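Why Does Butter Melt (and Why Does It Take So Long to Go Hard Again)?

Have you ever taken butter straight out of the fridge and tried to spread it on soft bread? Then you know what happens. The bread rips, the butter sits there in a lump like a tiny boulder, and you end up eating a sandwich with a hole in it. I've eaten plenty of those!

But leave the same butter on the kitchen counter while you go and play, and when you come back it slides across the bread like paint. Same butter, same knife, same bread. So what changed?

I got stuck on this question one November morning when my niece, Modupe, asked me why her toast had melted her butter but her butter hadn't melted her toast. I opened my mouth to answer and nothing came out. So I went off to read about it, and I asked a few people who know more than I do, and this page is what I found.

Tiny things that never sit still

Everything around you is made of bits so small that you can't see them, even with a really good magnifying glass. They're called molecules. Your shoes are made of them, and so are your teeth, your dog and your breakfast.

Molecules are always moving. Even in a rock! In a solid thing, like an ice cube, they're packed close together and hold on to each other, so all they can do is jiggle in place. Think of a crowded school bus where everyone has to stay in their seat but nobody can stop wiggling.

In a liquid, like water, they're still close together but they can slip past each other. Now the bus has stopped and everyone is shuffling down the aisle. And in a gas, like the air, they zoom off in every direction. That's the playground.

What makes them go from seats to aisle to playground? Heat. When something gets warmer, its molecules move faster. When they're moving fast enough, they can't hold on to their neighbors so tightly, and the solid turns into a liquid. We call that melting.

So what's inside butter?

Butter is made from cream, and cream comes from milk. If you shake or beat cream for long enough, little blobs of fat in it start bumping into each other and sticking. The blobs get bigger and bigger until you have a yellow lump, and some thin milky liquid called buttermilk left over.

That yellow lump is mostly fat, but it has tiny drops of water trapped in it too. Water and fat don't like to mix, so the drops just hide in there. If you've heard butter sizzle and spit in a hot pan, you've heard those drops of water turning into steam and getting out.

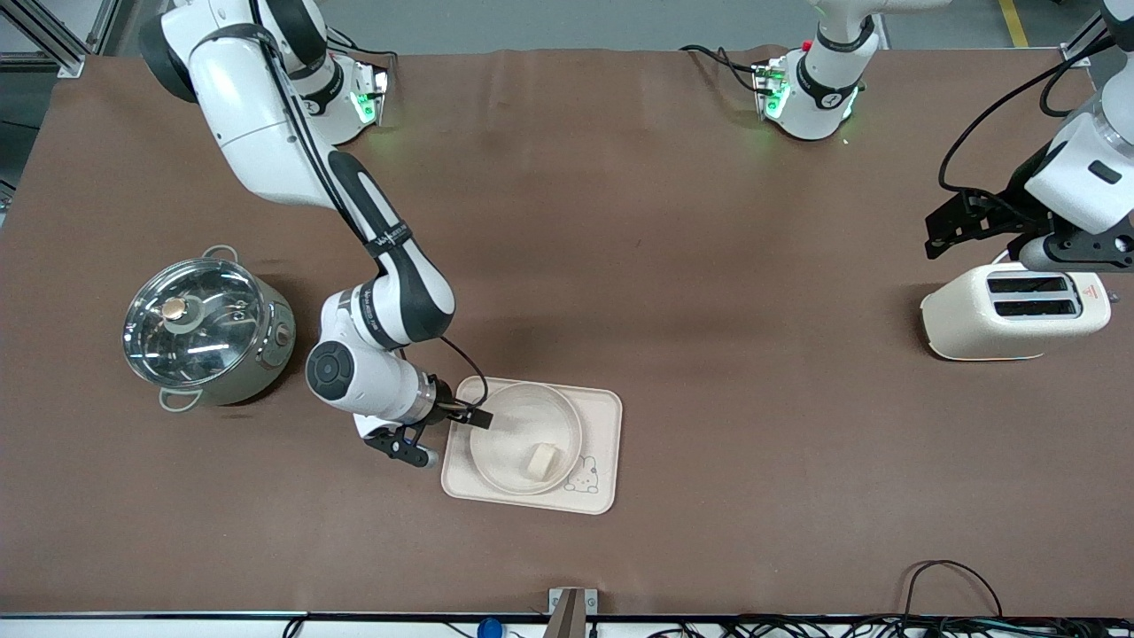
A small pale yellow block in a glass bowl. Does it make you think of butter?

Now for the part that surprised me. Ice melts at one exact temperature, 32 degrees Fahrenheit. Colder than that, it stays ice. Butter isn't so simple, and the reason is that there isn't just one kind of fat in it. There are lots of kinds, all mixed up, and each kind has its own favorite temperature for melting.

In the fridge, most of the fats are solid, so the butter is hard. On the counter, some of them have melted and some haven't, so the butter goes soft but keeps its shape. In a warm pan they've all melted, and you get a golden puddle.

My neighbor Chukwuemeka Odukoya, who bakes far more than one person can eat, explained it to me with a bag of his kids' building blocks. Imagine a wall where some of the blocks have turned to jelly, he said. It still stands up as long as there are enough hard ones, but you can squash it. I think about that wall every time I make toast now.

Back to the toast

Hot toast has molecules that are jiggling like crazy. When you put butter on it, the toast's molecules bump into the butter's molecules and get them moving faster. Heat always travels this way, from the warmer thing to the cooler thing, until the two are the same. So the butter warms up and melts, and the toast cools down a little bit.

And why doesn't the toast melt? Well, bread is mostly made of starch and protein, and they don't turn runny when you heat them. They dry out, go brown and get crunchy. Keep going and they burn. (Modupe and I did not need to test this on purpose. It happens in my kitchen without any planning.)

A melting race you can try

You'll need a grown-up to help with the warm water.

Get 3 small bowls that are all the same size. Then ask your grown-up to cut 3 pieces of cold butter, as close to the same size as you can manage. Put one piece in each bowl.

Leave the first bowl on the counter. Put the second one on a sunny windowsill. For the third, have your grown-up pour some warm water from the tap (not boiling) into a bigger dish, and stand your little bowl in it so the water comes partway up the outside. Don't let any water get in with the butter.

Before you start, guess which one will go soft first, and write your guess down. Then check each bowl every few minutes by poking the butter gently with the handle of a spoon. Draw what you see, if you like drawing.

When we did it, Modupe bet on the windowsill and I bet on the warm water. I'm not going to tell you who won, but one of us had to wash the bowls and it wasn't the one who is seven!

If you want to go further, try the race again with one big piece of butter and one piece the same size chopped into little bits. The chopped-up butter has a lot more outside for the warmth to get in through. My friend Folasade Onuoha teaches science to middle schoolers, and she told me this is called surface area. It's also why crushed ice melts so fast in your drink, and why a big snowman can hang around for days after the rest of the snow has gone.

Can you un-melt it?

Yes! Put melted butter back in the fridge and the molecules slow down, grab on to each other again and make a solid. But if you look closely at it, it won't be quite the same as before. It might look grainy, or it might have split into layers, with cloudy stuff at the bottom and clear yellow on top.

That's because the butter was mixed up very carefully when it was made, with all those tiny drops of water spread out evenly. Once it melts, the water can sink and the fat can float. Cooling it down doesn't mix them back together. It's a bit like knocking over a sorted box of crayons. You can put all the crayons back, but they won't be in rainbow order unless you sort them again.

It takes a while, too. Fat is slow to let its heat go, and the middle of a thick piece has to wait for the outside to cool first. Modupe checked ours so many times that I think the fridge got warmer from the door being open.

Other things that melt in funny ways

Chocolate melts just below the temperature of your body, and that's why it goes all smooth on your tongue. Hold a piece in your closed hand for a minute and you'll find out (get a napkin first).

Coconut oil is another good one. In a cool kitchen it's white and hard, and on a hot summer day it can be as clear as water in the very same jar.

Candle wax melts near the flame and then goes solid again as it runs down the side, so you get those long drips.

Even metal melts if you get it hot enough. Iron needs to be above 2,700 degrees Fahrenheit, a lot hotter than any oven at your house. The next time somebody complains that the butter's too hard, you can tell them it could be worse. They could be trying to spread iron.

Words to remember

Molecule: a tiny bit of stuff, much too small to see.
Solid: something that keeps its own shape, like ice.
Liquid: something that flows and takes the shape of its cup, like milk.
Melting: when a solid warms up and turns into a liquid.
Surface area: how much outside a thing has.

Got a kitchen question of your own? Ask a grown-up to help you send it in. Next time I'm going to look into one from Diễm Kiều, who wants to know why onions make us cry but carrots don't.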